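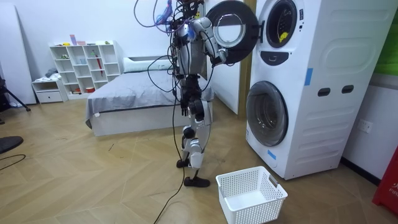 Lavar e secar na mesma torre

Quando mudámos para o apartamento da rua Ametepe, a única coisa que ficou por decidir foi a roupa. A casa antiga tinha marquise e estendal, esta não tem nem uma coisa nem outra. Andámos de novembro até à primavera a secar toalhas nas costas das cadeiras, e o chão em espinha começou a levar pingos que não devia.

A solução foi pôr as duas máquinas em coluna, num corpo branco só. Ocupa o espaço de uma e fica tudo à mão. O Kwadwo Bonsu ajudou-me a subi-la e demorámos uma tarde inteira, quase toda gasta a nivelar. Se alguém estiver a pensar fazer o mesmo, meça primeiro a porta do prédio. A nossa passou com 2 centímetros de folga.

O que mudou no dia a dia

A porta redonda de cima abre para a esquerda e precisa de espaço livre desse lado. Eu tinha lá um cabide de pé, que foi para o quarto. O cesto da roupa fica no chão, mesmo em frente. É de plástico branco, com furos dos lados. Já tive um de verga, mais bonito, mas prendia as malhas e acabou na arrecadação.

Outra coisa a que me tive de habituar foi ver o tambor de cima até ao fundo antes de fechar. As peças pequenas ficam lá em baixo, no escuro, e passam despercebidas. Meias, sobretudo, e panos da loiça. Agora passo a mão por dentro no fim de cada carga e só depois levo o cesto.

Ainda não tirei as fitas azuis, uma em cima, junto ao canto, e outra em baixo, perto da porta. Hei de tirar.

Horários

Lavo à noite, duas vezes por semana, e aos domingos trato dos lençóis. O programa curto demora 47 minutos e chega para quase tudo o que usamos. As toalhas vão à parte. As camisas tiro-as ainda um pouco húmidas e penduro-as logo, o que me poupa metade do ferro.

A Inese Dzene, do segundo andar, perguntou-me pelo barulho. Diz que ouve a centrifugação, mas pouco, e que antes das dez não a incomoda. Pus um tapete de borracha de 20 milímetros por baixo e ficámos assim.

Falta resolver onde guardar o detergente. Por enquanto está no armário da cozinha, ao lado do arroz, e já me disseram cá em casa que não pode ser. Ando a ver prateleiras estreitas. Se tiverem alguma que recomendem, deixem nos comentários, com as medidas, por favor.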